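Simulation Gallery: Planning the Second Gripper Cell

Renji Fukuda, equipment planning, Grurnus

We are working out what to buy for the second handling cell, and most of that work is being done in simulation before any purchase order goes out. This page goes with the October budget request. The picture comes first, then the notes for each budget line. 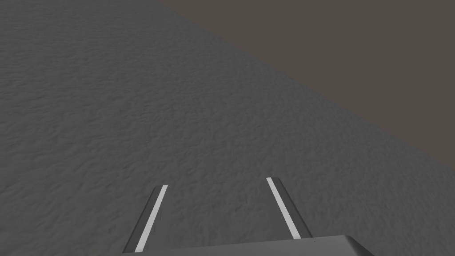 Wrist view, open gripper over the gray test surface
Simulated. Two parallel fingers, nothing between them. We use this view to judge how much of the work area the wrist camera loses to the fingers and the palm. The palm takes up the bottom edge of the view and the fingers reach up past the lower third, so any camera bracket we buy should leave room for adjustment.

Gripper
Two candidates are on the list, both parallel-jaw. The Pangate unit is quoted at $3,091 with one set of fingers. The Zukumari unit is still waiting on a written quote, and we will not compare prices until it arrives. Ask both vendors for the same things in writing: stroke, grip force, finger mounting pattern, and lead time on replacement parts.

Fingers
Budget for spares from the start. A replacement pair for the Pangate unit is $211, and the request includes two pairs. Fingers wear and get bent during setup, and on the first cell we lost most of a week waiting for a pair that should have been on the shelf.

The finger model has a white stripe on the inner face of each bar. It stands out well against a medium gray surface. We have not decided whether to ask for a light face on the real fingers — it may not be worth a custom finish if the parts we handle are light too.

Work surface
The rough gray texture in the model is a stand-in. The real table top has not been picked. Matte is preferred, and the purchasing notes should say so, as glare gave us trouble on the first cell. Please send samples to the lab before ordering a full sheet.

Camera and bracket
Carry this as a separate line. It was folded into the gripper line last time and got cut along with the spare fingers. The bracket needs slots, not fixed holes.

Software seats
We run the simulation under the Simon license, which the first cell already pays for. No new seats are requested. If the second cell goes to a different team, that will have to be looked at again.

Schedule
Lead time on the Pangate gripper is around 7 weeks from the order. The table and bracket can be ordered after that and still arrive first. Installation should not be booked until the gripper has a confirmed ship date.

Still open
Zukumari quote. Table top samples. Whether the second cell shares an air line with the first — facilities has the drawing and will mark it up.

Comments on any line go to Renji Fukuda before the request is submitted.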